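Runo: a little catalog of diaspora dance and soul singles

README, last touched 24/04/2023

Hi! I'm Nathalie Wouters and this is the readme for Runo, my hand-kept list of singles by artists who sing in more than one language, usually the one they grew up hearing in the kitchen and the one they picked up at school. It started as a note on my phone in 2021, when I kept forgetting the names of songs I'd heard on late-night radio, and it got out of hand from there.

Right now there are 334 singles in the main file, in 21 languages. Every row is a song I have listened to all the way through, at least twice (the sad ones more than that, I'm weak).

What's in the folder

singles.csv is the main file, one row per release.
artists.csv has one row per artist or group, with the spelling they use themselves.
languages.csv is the short list of language names I stick to.
notes.txt is me rambling about individual songs. Skip it if you're in a hurry, but the Tadance entries are fun.

Columns in singles.csv

title: as printed on the release, capitals and all. If the artist shouts it, I shout it.
artist_id: matches artists.csv.
year: the year the single came out. A remix gets its own row and its own year.
lang_1, lang_2: the main sung languages, in order of how much of the song they take up. I judge that by ear.
lang_more: anything beyond that, separated by semicolons.
version: original, remix, live or acoustic.
from_release: the EP or album it belongs to, if there is one. Blank means it was a standalone single or I couldn't find out.
mood: one word, mine, totally unscientific. Please don't train anything serious on this column!

How I decide what goes in

The song has to have real singing or rapping in at least two languages. A single borrowed word in the chorus doesn't count, and neither does a spoken intro, which cost me a few tracks I love. Spoken verses in the middle of a song are fine. I went back and forth on ad-libs for ages and ended up leaving them out of the language columns — they're in notes.txt if I could make out what was being said.

Slang that lives happily in two languages at once is the hardest part. Ákos Kovács helped me with all the Hungarian rows and was very patient about it, and he also caught a song by Jansen that I had down as Slovak for over a year. Sorry, Jansen.

Where it's thin

There's far too much R&B and not enough of anything with guitars, and that's just my taste showing. The older stuff is patchy too. Most rows are from releases I could stream easily, so if something only came out on cassette or got sold from the trunk of a car after a show, I probably don't have it. I'd love to fix that. Group names are also a mess in places, and Stason changed their spelling between singles, so look them up by artist_id and you'll find everything together.

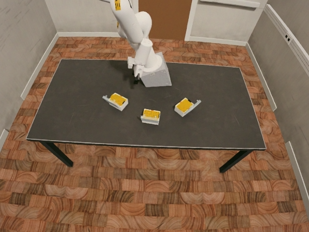
I also don't have lyrics in here and I won't be adding them. They belong to the people who wrote them. The same goes for audio and cover art. You get names, years, languages and my opinions, and you can go find the songs yourself (please buy a few!).

Opening the files

Everything is UTF-8. If you open singles.csv by double-clicking it in a spreadsheet program, the accents and tone marks may turn to soup, so use the import menu and pick UTF-8 by hand. Don't sort one column on its own and then save. I've done it, it was awful, and it took me a whole evening to put the years back.

Fixes and additions

Send me the title, the artist, the languages and somewhere I can hear it. If you speak one of the languages and I've got it wrong, tell me, even if it's a small thing like a missing accent. I can be slow, up to 2 months when work is busy, but I read everything. The next big update is planned for June, and it should have a proper column for featured singers, who are currently squeezed into notes.txt in no order at all.

Using it

Use it for playlists, radio shows, school projects, whatever you like. A mention of Runo would be lovely. If you make a playlist from it, send me the link — I'm always after something new for the train.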